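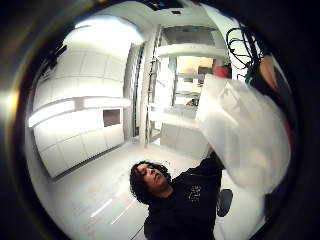
Hui-mei Lai told us in July that paper gets an easy ride in studies like ours, and that a big plastic bag will fool people far longer, because it never looks the same twice. We took her remark seriously, and it shaped most of what follows in this section.

4.2 Soft things in small rooms

Our interest is in the everyday stuff that won't hold a shape: bags, wrappers, printed sheets that have been balled up and flattened again. The Datotthorpe log holds 3553 handling notes, and 332 of them concern items of this kind. That is a wonderful amount of material! Bags drew the longest notes by far. Writers kept coming back to the folds, and to how hard it is to say where one side of a bag ends and the other begins.
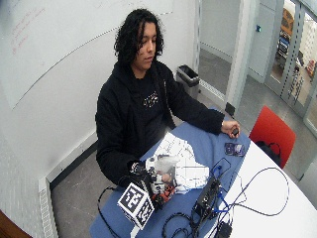
Paper notes were shorter but much richer in talk about place. Robles, who coded them, was delighted to find that people wrote less about the sheet itself than about what it was lying on or near. Tables matter a great deal. In Figure 4, for instance, the crumpled sheet with gray lines and diagrams lies on a blue cloth mat, while the trash bin stands against the back wall, out of the sitter's line of sight. We coded layouts like this one as "bin behind," and they became our favorite group to read. Section 4.3 takes up the 15 notes in which the writer changed seats.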